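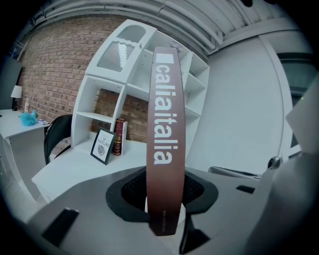

16 November 2022
By Conall Egan

Filed under: Grants & Reporting, Local Collections

Progress report to the Hetel Fund: Rastano town library, foreign-language shelves

Ayman asked for this report to be shorter than the August one, which ran to 15 pages and was, I gather, read as far as page two. I have taken the hint.

We have now cataloged 414 titles from the Lullby bequest. The late Mr. Lullby collected in Italian, Portuguese and what he took to be Romanian, and he shelved everything by height. It looked very handsome. It has also meant that a cookbook, a tax guide and volume two of a novel traveled together through three boxes before anyone split them up. Volume one has yet to appear.

Another 46 titles are set aside for repair. Most need only a new hinge or a clean. The damp ones from the garage are a different matter, and I would ask the fund to let us move $5 per book from the shelving line to the conservation line. The shelving came in under budget - the supplier sent the wrong color and knocked the price down, and we have all learned to like mustard.

The delays are as follows. The label printer stopped in the second week and came back from service with a new fault in place of the old one. The catalog software doesn't care for accents, so every "è" had to be fixed by hand. Our reading group in Italian has started anyway, with a borrowed list and five regulars, two of whom come to argue about the other three's pronunciation.

Spending is otherwise on track. Receipts are attached, apart from the one for packing tape, which Ayman says he can live without.

Still to do before the next payment: finish the Portuguese, find a reader who can tell us what the Romanian is, and agree on a loan period. I would like four weeks. Ayman would like three and a fine.

Sign up for the Rastano library newsletter. You can unsubscribe at any time.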